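Centering a handheld two-finger gripper on thin parts

These notes cover step 5 of the Rirov handheld gripper build, after the arms are pinned and the pads are screwed on. It assumes the trigger linkage is already free of binding. If it isn't, go back to step 4.

The Rirov is held in one hand and recorded through a camera looking forward between the fingers. The same fingers later go on the arm, so any offset left in at this stage ends up in every recording. Sepehr Fallahi built the first one in the Vadonar workshop in March and the procedure below is mostly his. The trim values are mine.

You need:
Hex key for the pivot screws
Feeler gauges
A flat white board, or a sheet of white melamine
A thin test part with a straight handle
Threadlocker, low strength

Set the zero

Close the fingers by hand with the trigger disconnected. The pads should meet along their full height. If they touch at the tip first, loosen both pivot screws a quarter turn, press the pads together on a gauge and retighten. Do not file the pads to fit.

Reconnect the trigger and power the encoder board. Run the zero routine in the Sovden firmware with the fingers closed. It should report 500 counts. Open fully and it should report 800. A full-open value lower than that means the linkage stop is set too early – back it off and repeat.

Check the camera

Clamp the camera mount, then look at the live view with the fingers half open. Both pivots should be visible and at matching heights. Small differences can be corrected at the mount. Large ones mean the plate is on crooked. Lock the exposure before going further. Auto exposure over a white board makes the dark pads lose all edge detail.

Approach test

Lay the test part flat on the board and bring the open fingers down over it. A paintbrush works well, as the handle is narrow and the ferrule gives a clear change of width. 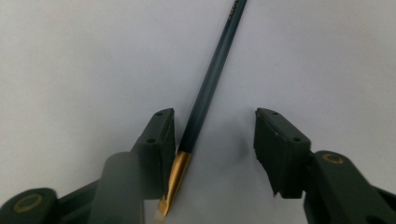 Brush close to the left pad, wide gap on the right.

With the part sitting to one side like this, closing the fingers makes one pad arrive first and push the part across the board. Shift the tool sideways until the two gaps match, then close slowly. Repeat 11 times, rotating the part a little each time. Log the encoder value at contact.

If the values drift in one direction, check the pivot screws again before touching the firmware. Nobuhle Shezi found that hers had backed out after a single afternoon without threadlocker. Apply one drop per screw, let it cure overnight and rerun the zero.

Step 6 covers mounting the fingers on the Shemweta arm.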